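Liebe Teilnehmende, bevor wir zur Regelung kommen, noch einmal in Ruhe der Störfall aus dem Mai, Aufgabe »Tür öffnen«, Prüfstand Lundarden. 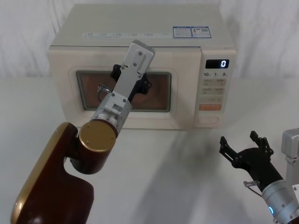
Abb. 1: Linker Greifer vor dem Türfenster

Die Kraftgrenze stand auf 200 N statt auf 20 N — ein Tippfehler, den wir alle überlesen haben.

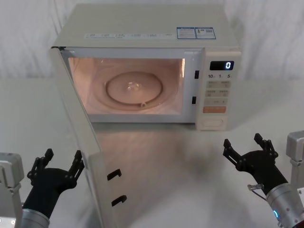 Lesezeit: 1 Minute

Bei offener Tür gilt bitte: beide Arme anhalten, erst dann hineingreifen. 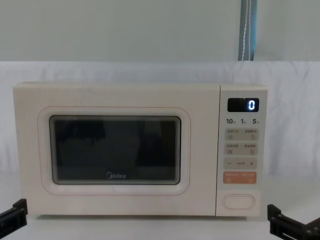

Alvar Solberg wandte ein, ein Not-Halt ersetze keine geprüften Grenzwerte.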